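**Unit 4 handout: Two-arm sorting in simulation**

Course: Introduction to Robot Programming, second half
Instructor: Bent Bjarnason
Lab supervisor: Gilles Mallet

This handout covers the material for the sorting unit and the rules for the project that follows it. Students are expected to have finished the single-arm exercises and to have a working copy of the Plenia workspace before the first lab hour. Those who have not should see Mr. Mallet in September, during the first open lab.

## 4.1 Purpose of the unit

In the earlier units each student controlled one arm with a free work area. A shared table raises a different set of questions. Both arms may be able to reach the same point, and a path that is safe for one arm alone may pass through the space the other is using. The student must decide which arm acts, in what order, and what the second arm does in the meantime.

All graded work in this unit is done in simulation. Transfer to the hardware in the Florberg lab is treated in Unit 6 and is open only to teams that have passed the review at the end of this one.

## 4.2 The work cell

The cell is supplied as a ready-made scene in Plenia. Both arms are mounted along the same side of the table, and the parts to be handled begin in the round tray. The open bin beside the tray is the target for the first two exercises. Students may change the starting pose of either arm. They may not move the mounts, resize the table or alter the friction values.

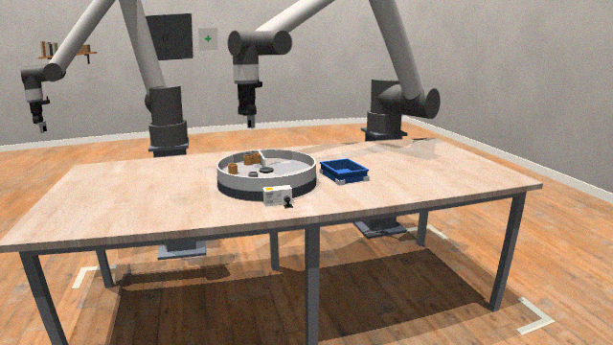
Each team should record its own coordinate convention on the first page of its lab notes. The most common cause of lost marks last year was a sign error between the two base frames: a grasp point was computed correctly for one arm and then passed to the other without a transform. Write the transform out by hand once, check it against a known point on the table, and only then put it into code.

## 4.3 Approach, grasp and retreat

Every pick is to be written as three separate motions.

1. **Approach.** Bring the gripper above the part with the fingers pointing down and open. The approach height is 50 mm above the top of the part.
2. **Grasp.** Descend in a straight line, close the fingers, and wait for the contact signal. Do not use a fixed delay in place of the signal.
3. **Retreat.** Rise along the same line to the approach height before any sideways motion begins.

Parts close to the tray wall need particular care. The opened fingers require clearance on both sides, and a grasp angle that suits a part in open space may bring one finger into contact with the wall. Turn the wrist so that the fingers open along the wall — the Kárason notes, section 2, give the geometry.

## 4.4 Sharing the space

The simplest acceptable method is a lock. An arm requests the tray region, enters when the request is granted, and releases it after the retreat is complete. Teams may propose another method in writing, provided that it is shown to be free of deadlock. Waiting arms must hold a pose clear of the tray.

## 4.5 Project requirements

- Teams consist of 2 students. Both names appear on all submitted files.
- The program must complete 8 consecutive runs without a collision between the arms.
- Starting positions are drawn from random seed 394. Submissions tuned to one fixed layout will be returned ungraded.
- Logs are uploaded to Pladero with the source code. Screen recordings are welcome but do not replace the logs.

A run in which a part is dropped and then recovered counts as complete. A run in which the program is stopped by hand does not.

## 4.6 Reading and preparation

Read sections 1 through 3 of the Kárason notes before the second lab hour. Bring a written sketch of the order in which your program will assign parts to the arms. Mr. Mallet will sign the sketch, and coding may begin once it is signed.

Questions on grading should be addressed to Mr. Bjarnason. Questions on Plenia installation and accounts go to the lab desk, open until 4:30 p.m.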